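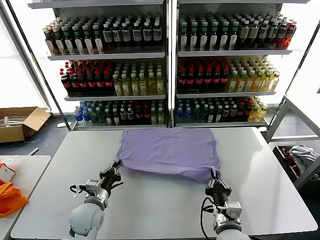

I've been letting my curls be curls since December, after a whole adult life of blow-drying them into something I thought looked professional, and I promised a few of you I'd write up how it's going. The short version is that my hair is happier and my bathroom is a mess. The long version starts with towels. I used to rub my head like I was drying a wet dog, and then wonder why I had a halo of frizz by morning tea. Now I use a cotton T-shirt. You spread it out flat, like the purple cloth on the white table up there, smooth out whatever wrinkles you can be bothered with, and take hold of the two near corners so you're ready to bring it up and over. Then you tip your head upside down onto the middle of it, wrap the whole lot up and tie it at the back. It looks ridiculous. My husband calls it the turban of doom. But oh my goodness, the difference on the first day!

A bit of background for anyone new. I'm 62, I have fine hair but plenty of it, and the curl runs all the way from a lazy wave at the front to proper corkscrews at the nape (the corkscrews were news to me). My mum had the same hair and kept it cropped, so I never saw what it could do. I got my first straightening iron when the kids were little and just never put it down.

What tipped me over was the breakage. I had all these short snapped bits around my temples, and I'd convinced myself I was going bald. I went to see the GP in Brullholm, who had a look and ran some bloods, and they came back fine. She thought it was likely heat and tight ponytails and told me to lay off both for a while and come back if it got worse. Before that, though, I'd already been along to a "free scalp analysis" at a place in the shopping centre, where a very nice young man put a little magnifying gadget on my head and showed me my own pores on a screen the size of a door. Every pore was apparently a catastrophe. The treatment package was $699 and had to be signed up for that day. I said I needed to move the car.

So please, if you're worried about losing hair, see your doctor first and the shopping centre never.

Anyway! The haircut. I'd been putting it off because my last two hairdressers both wanted to straighten it before cutting it, and I know now that's why it always sprang up into a triangle once I washed it. A woman at my walking group sent me to Polyxeni Karras, who has a two-chair salon over in Mindmont, upstairs from the shoe repair place. She cuts dry, curl by curl, and she makes you come in with your hair washed and left completely alone. No clip, no ponytail. I drove there with my window up the whole way, like I was transporting a cake.

It was $225 and took most of a morning. I know. I gulped too. But I used to pay for a trim and colour every six weeks, and she doesn't want me back until spring, so I've done the sums and I've decided not to feel bad. She took off the worst of the damaged ends and put in some layers so it stopped sitting like a bell, and then she taught me how to wash it, which I found slightly humiliating at my age.
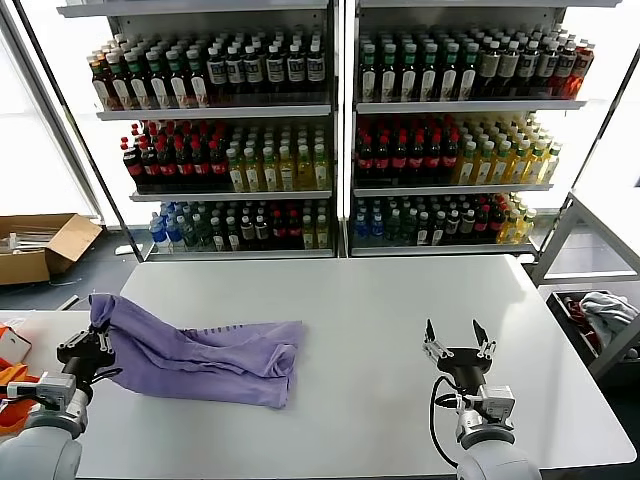
Purple cloth in a heap on the white table, with the drinks shelves behind.

Here's what she has me doing, and I've stuck to it pretty well:

Wash twice a week, scalp only. I let the suds run down through the lengths and leave it at that. I'd been scrubbing the ends for decades.

Conditioner goes in with my head upside down, a lot more of it than feels sensible, and I comb it through with my fingers while it's still in. All the detangling happens then. I haven't brushed my hair dry in months and the shower drain is thankful, although there's still a fair bit that comes out on wash day. Polyxeni says that's partly the hair that would've fallen out between washes and had nowhere to go because it's tangled up in the curls. It did frighten me at first.

Then gel, scrunched in while it's sopping. I tried the Gavberg one first because it was on special, and it went flaky on me like dried glue. My sister loves it, so who knows. I'm now on a flaxseed one from Tymoshchuk, the little chemist near the station, and it smells like porridge but it holds. It goes crunchy when it dries and you have to scrunch the crunch out with your hands. Nearly gave up at that stage the first time, I thought I'd ruined it.

Then the T-shirt, for 30 minutes while I have my breakfast and do the crossword. If I leave it much longer the roots dry flat on top and I look like a monk. Then it's out, hands off, and let it dry on its own. In this weather that takes forever, so I do sometimes cheat with the diffuser on low.

Sleeping is the bit I haven't cracked. I bought a satin pillowcase and I like it, but my head slides off the pillow. The bonnet ended up on the dog. I've gone back to a loose bun right on top of my head with a soft scrunchie, and I wake up with one good side and one flat side, and I wet the flat side down with a spray bottle and hope.

The temples, since people have asked, are filling in. There are lots of short wispy bits sticking straight up, and I've chosen to be pleased about them. I'm also letting the grey come through, which I hadn't planned, but the grey ones are the curliest of the lot! I'll do a separate post about colour when I've made up my mind. There's a box of chestnut brown in the cupboard and I haven't thrown it out yet.

If you've got a gel you love that doesn't flake, leave me a comment. And if anyone knows how to get flaxseed gel off grout, I'd be very grateful.

Posted June 7, 2025

Blog > Hair and Other Dramas > Going Curly

This site uses cookies to remember your settings. By continuing to browse you agree to their use.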